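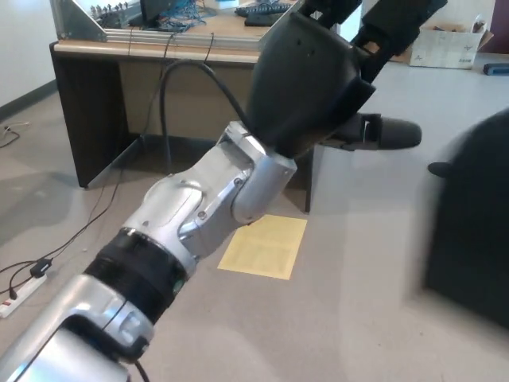
Silver forearm, black hand.

Progress report to Stemberg, second period
Danum Maternal Iron Study
Prepared by Villads Þrastardóttir, study coordinator

Sorry for the brevity, clinic has been flat out and the next intake starts in an hour. Full tables to follow once Keltley have finished cleaning the lab file.

Where we're at

Recruitment closed in April. 899 women screened across the two antenatal clinics, 695 enrolled. Target met at Danum, a bit under at Palacios but the combined number is fine for the main analysis. Most of those screened out already had a low ferritin at booking and went straight to their GP for treatment, as per protocol. The rest declined or were moving away before the birth.

Reminder of the question: does an iron tablet every second day hold ferritin as well as a daily one from mid pregnancy to birth, and do women find it easier to stick with. We are not testing anything on the babies beyond the cord blood and the routine birth measurements.

Blood collection

First and second bloods done. Third bloods under way. Palacios had trouble with the afternoon courier - samples sitting too long before the spin - so pickup has moved to 11 am and the midwives now book study bloods for the morning only. A small batch had to be thrown out and redrawn. Women were very good about it. Cost of the redraws came out of contingency, not asking for more.

Cord blood is the weak spot. Night births get missed. The kit is in the birth suite but if the midwife on hasn't done the training it stays in the drawer. We've put a sticker on the front of the hand-held record and added a short talk at handover, evenings included. Too early to say if it's helping.

Sticking with the tablets

Diaries coming back better than I'd feared. Complaints so far are the usual: constipation, nausea, the taste, forgetting. Can't break it down by group as we're all still blinded to the diary data, and the statistican would have my head. The second day thing does confuse people, so blister packs now have a blank (placebo) tablet on the off days and everyone takes one each morning. That was in the amendment you approved last period. Packs arrived late from the manufacturer, up to 6 weeks for the Palacios lot, and women there used the old bottles in the meantime. Logged as a deviation, ethics notified, no further action wanted from them.

Diet questionnaire

Too long. Should've cut it before we started. Completion drops off after the section on cereals and breads. We have agreed with Keltley to keep the meat, legume, tea and coffee questions and vitamin C, and make the rest optional for third visit. Tea matters most for us, lots of women having a cuppa with the tablet, and the leaflet now says to leave a gap.

Safety

No serious events judged related to the tablets. Safety board met once, happy for us to carry on unchanged. Their letter is attached to the emailed copy. Two events were reported late by my team, my fault, form was sitting in the wrong inbox. Shared inbox set up now. 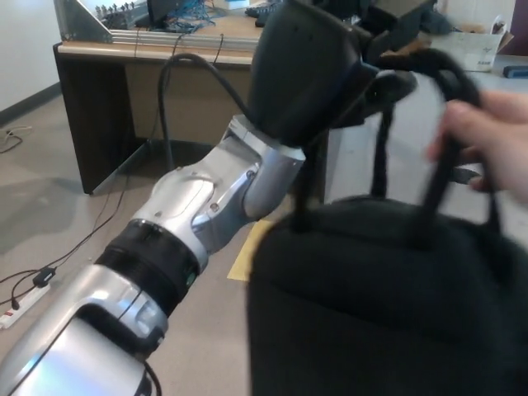 Staffing and budget

Research midwife at Palacios went on leave and her hours are being covered by the Danum team, driving over. Mileage is up as a result. Still inside the travel line but only just. I'd like to shift the unspent interpreter money from year one across to travel - we used phone interpreters and they came in cheaper. Need your written OK for that please, the finance office won't move it on an email from me.

Freezer rental renewed. Lab invoices paid to date except the last one, which has the wrong purchase order on it and has gone back to them.

Women's advisory group

Met twice, at the Danum community centre and once online. They rewrote the leaflet from scratch and it's much better. They also want results posted to participants before anything goes in a journal, and I agree. Gift cards for their time were raised to $100 for the year, already in the budget.

Next period

Finish third bloods. Chase cord samples. Lock the diary data. Analysis plan to be signed before anyone is unblinded, draft is with Keltley for comments. Postnatal phone calls start once the first group hits six weeks after birth, script is done, translations aren't.

Decisions needed from Stemberg

Interpreter to travel transfer, as above.
Whether you want the interim recruitment paper or are happy to wait for the main one. I'd rather wait.
Who signs the data sharing agreement at your end now. The old contact bounces.

Phone is best this month, mornings before clinic. Villads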